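Home | Grippers | Wrist cameras | Controllers | Used units | Support

Titer two-finger gripper, narrow version

The Titer is an electric gripper for small arms. We sell it mainly to workshops that take apart or repair computers and other electronics. The fingers are black and narrow, and they can work in places where our older model, the Mornon, is too wide.

Weight with fingers: 644 grams
Opening: 71 mm
Finger length: 55 mm
Price with cable and mounting plate: 3694

We compared the two models in January in our test room in Abu Hammour. Both were mounted on the same arm, with the same controller and the same wrist camera. The work was on desktop motherboards: going under a metal shroud, approaching the processor socket, holding small plastic connectors. The Mornon has more force and we still recommend it for boxes and heavier parts. Near the socket the Titer was easier to place, and we changed the approach angle less often.

Please note that shiny aluminum gives strong glare in the wrist camera. Widad Azar, who made the tests, lowered the exposure before each approach and moved the room lamp to the side. The Nudunden controller keeps this exposure value together with the arm position, so you set it one time for each task.
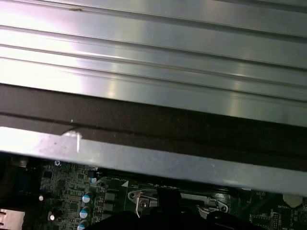 Can I use my Mornon fingers on the Titer?
The screw holes are different, so you need the adapter plate, and with the plate the opening becomes smaller. For narrow work we advise the original fingers.

Delivery is from stock. For other finger shapes, please send us a drawing.

Comments

Lama Nimri: We have the Mornon two years now. Is the cable the same?

Widad Azar: The cable is the same, only the mounting plate is new.

Lama Nimri: Thank you, then I will order without cable.

Contact | Copyright Titer | Back to top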